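Kusside, again, and the tape that ate my June

So I've had the new Kusside record on for most of the month and I think I'm finally ready to write something about it. I know, I know, everyone else did their reviews the week it came out. I was busy, and then I was listening, and then I was busy listening.

If you've been reading this blog for a while you'll remember I was pretty rough on the last one. I called it "a long intro to nothing," which my brother still quotes at me. I'd stand by that, mostly. The riffs were there but every song took forever to get going, and the drums sounded like somebody hitting a couch. Great cover art, though.

The new one is called Woto and it's a completely different animal. It opens with the title track, no intro, no wind noises, no spoken word bit, just straight into this lurching, swampy riff that I've been humming in the shower ever since. The vocals come in almost before you're ready for them. I actually laughed out loud the first time (I was on the bus, a lady moved seats).

Six songs, and not one of them drags. "Rashidi" is the one everybody's been posting and yeah, okay, it's the best thing here. It starts out fast and mean, almost crust punk, and then in the middle it drops into half time and there's this huge ugly bass note that I swear moved the change on my desk. Then it goes fast again! It sounds so simple written down like that. Lots of bands try that trick and you can hear them getting ready for it, like a kid about to jump off the high board. Kusside just go.

A word about the bass, while I'm here. Tatu Temba took over on bass after the last record and I think that's where most of the improvement comes from. He plays with a lot of grit but you can still hear the notes, and he leaves holes. There's a stretch near the end of the fourth song where the guitars drop out and it's only him and the kick drum, and I'd happily have taken another two minutes of it. I saw him in his old band, Trallico, years back in a basement with a ceiling so low he had to play sort of sideways. Same tone, same scowl. I still have the shirt, it no longer fits, we don't need to talk about it.

I bought Woto on cassette, which I realize is a ridiculous thing to do when the download is right there. They made 200 of them and mine has a slightly crooked label that I've grown very fond of. My deck runs a hair fast, so for the first week I thought the band had sped up, and then I heard the digital version and everything was a bit lower and a bit heavier. Now I can't decide which I like more. I think the tape, for the fast songs. The last track needs to be slow.
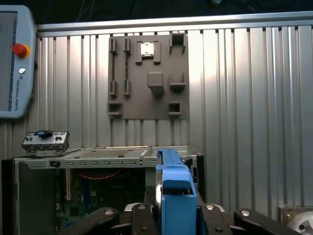

Ribbed aluminum and a big red stop button. Pretty much my taste in guitar tones.

Okay, complaints, because I have a few. The third song has a gang vocal chorus that doesn't suit them at all. It sounds like it wandered in from a skate punk record, and every time it comes around I lose the mood. I've tried to like it. My girlfriend says it's her favorite part, so what do I know.

The snare is also a little too loud for me, especially on headphones. Turn it up on real speakers and it settles down, but I do a lot of my listening walking to work and after side A my ears were tired. And the lyrics are not printed anywhere! I've been guessing at them for a month. There's a line in "Rashidi" that is either "burn the harbor" or "turn the carver" and I have gone back and forth on it more than any adult should.

Then there's the closer. It's up to 4 minutes longer than anything else on here, depending on which song you put it next to, and I was nervous given how the last album went. But they earn it. It builds really slowly on one chord, the second guitar comes in with this sour little melody, and by the time the full band lands you've sort of forgotten you were waiting. It fades out on feedback and on the tape there's a clunk where the recording stops. I've started thinking of the clunk as part of the song.

I'm going to see them next time they come through. Last tour they played a room about the size of my kitchen and I skipped it because I was tired, which I've regretted pretty much every day this month. If anybody has a recording from one of those shows, even a bad phone one, please send it my way. I want to know if they can pull off the drop in "Rashidi" live, with a cheap PA and people falling over the monitors.

Also on the stereo lately: the Trallico demo, which I dug out of a shoebox after all this. It's only 3 songs and it sounds like it was recorded inside a mailbox. The middle one still rips. I've been meaning to make a decent copy before the tape gives up, so if you want to hear it, leave a comment and bug me about it, otherwise it'll go back in the shoebox until next summer.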